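Projects > Drummond Weir > Notebook

This site uses cookies to remember your settings. Accept / Decline

Notes | Traps | Stations | Archive

29 Apr 2018

Rotary trap at Brurkgate checked at first light and again before noon. Staff gauge stable overnight. The cone was stopped for cleaning and the livebox cleared of leaves. The catch for the two checks was 767 juvenile salmon, of which 200 were measured and the remainder released below the Drummond weir. There were 11 mortalities, all in the first check. Debris load is the suspected cause, and the overnight interval is to be shortened until flow drops.
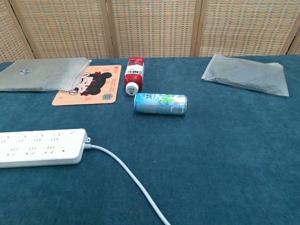

Scale samples from the Bulon side channel remain to be read. Envelopes are to be filed by station and fork length, with the reader's initials on the outer flap. Staff may use a resealable pouch of the kind lying by the orange mouse pad for finished envelopes, provided the station code is written on it in pencil and on the tally sheet. Grosuretti samples are kept separate.

Efficiency trial: 60 marked fish to be released upstream at dusk. Recaptures are to be recorded by check and not pooled. Spare cone bearing still on order.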